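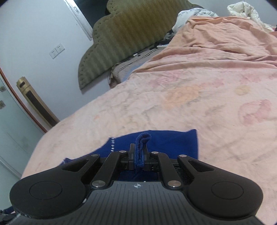

Blue cloth on the bed, one fold pinched upright.

Blog > Cricket > Club nights

Posted in October by Flora MacRitchie

So we lost to Kinnear again, and I'm still a bit giddy about it, because what a game! They made 152 batting first and we got to within 6 runs with the last pair in. Wondimu bowled the spell of his life – 5 wickets, two of them in one over – and then had to go in at number eleven with his pads on crooked.

I did the scoring, so I missed half the fun looking down for a pencil. Morag MacAulay opened for us and just refused to get out (she's like that at cards too). Ruairi hit three fours in a row, tried for a fourth and was caught by the tallest person in Tikham.

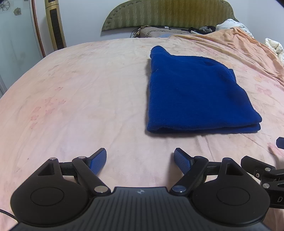

Anyway, that left Wondimu needing seven to win with one wicket standing. He blocked four balls beautifully. Then he had a huge swing at the fifth and I heard the stumps go before I saw them.

Gráinne says we play them again in the spring, over at Wunderthorpe, where the outfield is so slow you have to run everything. I've already put my name down for the scorebook.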